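Leave the Children of Actors Alone

Effie Cairns is 11. She has never been in a film, never given an interview and never posted a picture of herself. Last July a photo of her eating toast in a hotel lobby was shared by 302 fan accounts, and all it told anyone was that her mother, Kirsty Lennox, was in Buvis shooting a thriller.

I write about film for a living and I have clicked on pictures like that one. So have most of the people reading this. I still think we should stop.
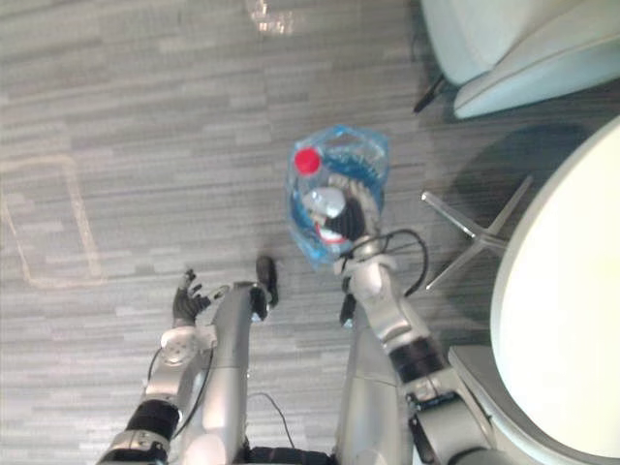 Celebrity sites will say that the parents are public figures and that a hotel or an airport is a public place. Both are true, and neither has much to do with a child. When there is no film to talk about, any small thing will fill a page. A crumpled water bottle with a red cap and a blue label would get its own headline if the right kid had been holding it. I have seen a gallery of 13 pictures of Effie's younger sister Jessie walking to a car.

Some parents post the pictures themselves, and that makes the argument harder. Lennox did it for years, then took everything down. Gregor Gourlay, her co-star in Skerkow, still puts his son on his page most weekends. I don't think that gives the rest of us permission to follow the boy to school.

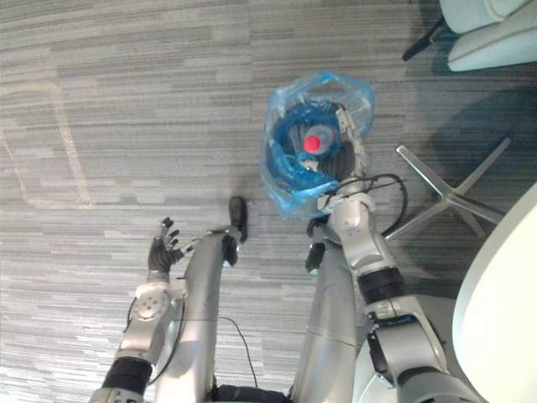

What editors could do

The fix is not complicated. Blur the face of any child under 16 unless the child is working on the film. Don't name the school. Don't buy from photographers who wait outside one.

Senga Crichton, who edits the Clundness film weekly, brought in those rules 2 years ago. She told me her traffic dipped for a month and came back. Her readers wanted casting news and set reports, and they kept getting them.

Bigger sites have more to lose – I accept that. They also have more stories to choose from. Lennox starts work on Cowie next month, and there is plenty to say about the script.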